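Week 4 – packaging and household waste. Notes from the lecture, tidied a bit. Bring the Plivness reader next time, we're on chapter 2.

**Where we'd got to**

Last week = collection systems (kerbside, bring bank, deposit). This week what happens before collection, i.e. inside the home. Much less studied. Most councils weigh what arrives at the depot and stop there.

Three words to keep apart, they get muddled in essays every year:

- **arisings** – everything a household throws out, whatever the route
- **capture** – share of a given material that ends up in the right stream
- **contamination** – stuff in the stream that shouldn't be

High capture and high contamination can happen together. A household that puts everything in the recycling has perfect capture. Think about that before you praise a capture figure.

**Drink containers**

The classic case study, as they're light, bulky, and made of several materials. Can, bottle, carton, cup. Each has its own route and some have none. Cartons are the awkward one: paper board, plastic film, sometimes foil, all stuck together. Needs a mill that can pulp it and there aren't many.

Weight vs number matters here. A tonnage target hardly notices drinks cans. A target by item does. Always say which one you're using.

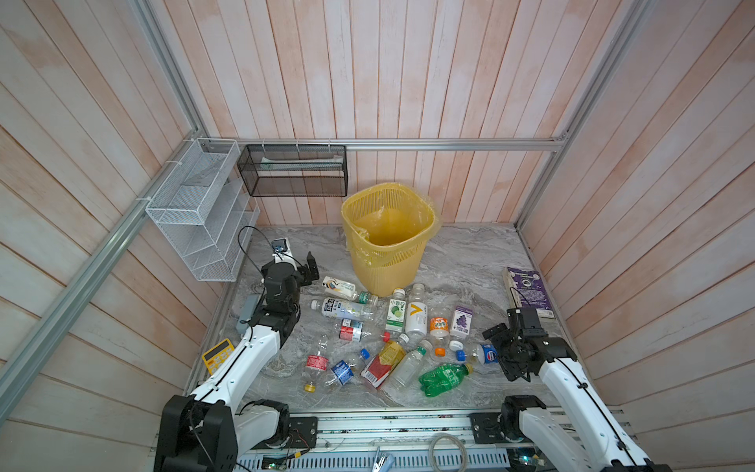 Why do deposit schemes usually leave cartons out?

Mostly cost. Return machines and counting centres are set up for things that can be crushed and sold on as one clean material, and cartons fetch too little to pay for the extra sorting. Hygeine comes into it as well with milk and juice. Some schemes have added them later, once the main system was paying its way.

**The Durnholm diary study**

Main reading for this week, Barajas (Jovita), in the course pack. 276 households kept a bin diary through August, everything thrown away written down with the room it was thrown away in. 748 diaries went out to begin with so look hard at the response rate. Who sends a diary back? Probably people who already care about bins. She says so herself in the method section, give her credit for that.

Findings worth remembering:

- kitchen waste sorted fairly well, even in small flats
- bathroom and bedroom hardly sorted at all
- the same person sorts a bottle in the kitchen and doesn't in the bedroom. So knowledge isn't the problem, distance is

Second bin upstairs helped a bit. Moving the recycling bin next to the general one helped more. Cheap, dull, works.

**Liners**

Small topic but it comes up. A liner keeps the bin clean and makes emptying quick, so people use one in every room, and then the whole lot gets tied up and goes out in one go. Nothing gets pulled back out once it's tied. Barajas calls this the knot problem.

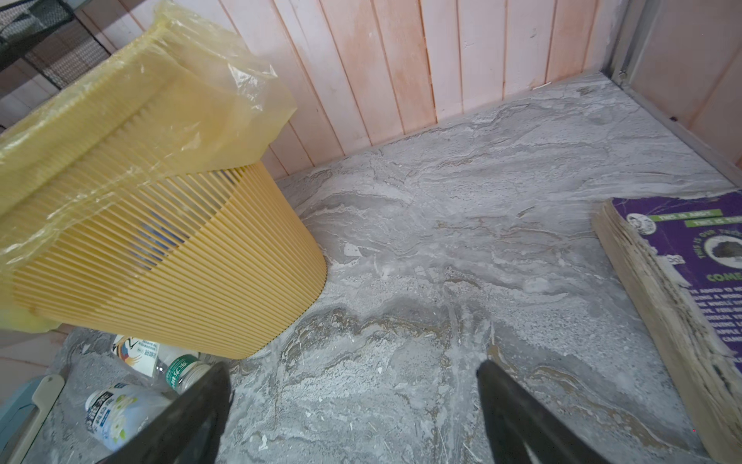 Horkness tried to get round it by asking residents to tip recycling in loose, no bags at all. Contamination went down, complaints about smell and sticky bins went up, and the rule was dropped for blocks of flats. Sandoval went the other way and gave out coloured sacks. Better capture, but then you have to split the sacks at the plant, and film wraps itself round the machinery and everything stops while somebody cuts it off. Neither one is the right answer. Depends on housing type and on what the plant can cope with.

NB thin film is a contaminant at most plants even when it's technically recyclable. Lots of you got this wrong in the quiz.

**For the seminar**

Read Barajas, skip the appendix. Write 500 words on one of these:

1. Should targets be set by weight or by item?
2. What does a diary study miss that a bin audit would pick up, and the other way round?

Hand in before the seminar, on paper please, the upload page is still broken. Refernces in the usual style. If you're doing the second one have a look at the audit sheets from week 2 as well, they're at the back of the pack after the map.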